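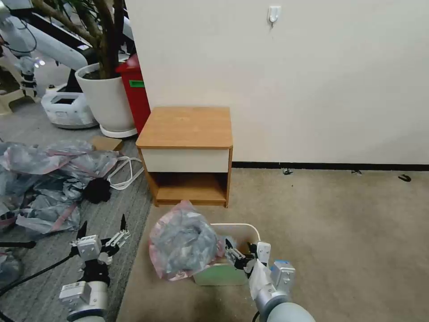
Print | E-mail this page
Reading time: 1 min

Bedroom corner, bags and bin
By Esi Arthur

Wednesday is trash day at Rimulby, so the small bin gets a new bag the night before. I keep 40 on a roll.

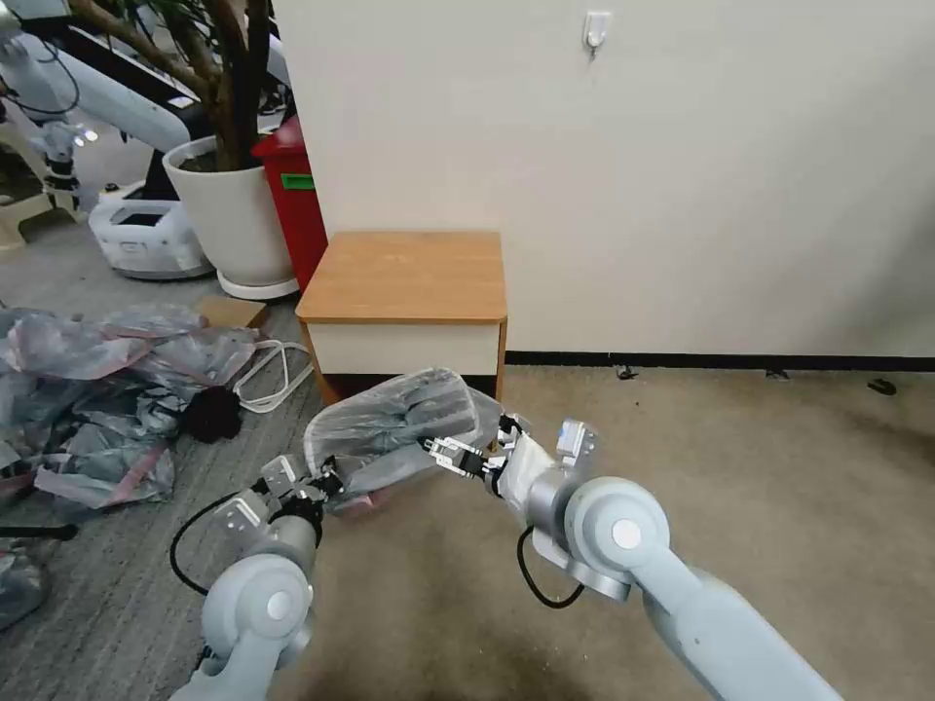 A clear bag by the nightstand, with the big potted plant to the left.

Gray bags go in the kitchen too – same roll size, seven weeks to a pack.

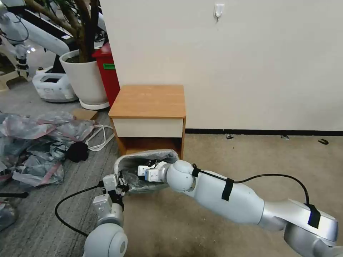 The hall closet is next, in May.

We use cookies. Sign up for the Natirow newsletter.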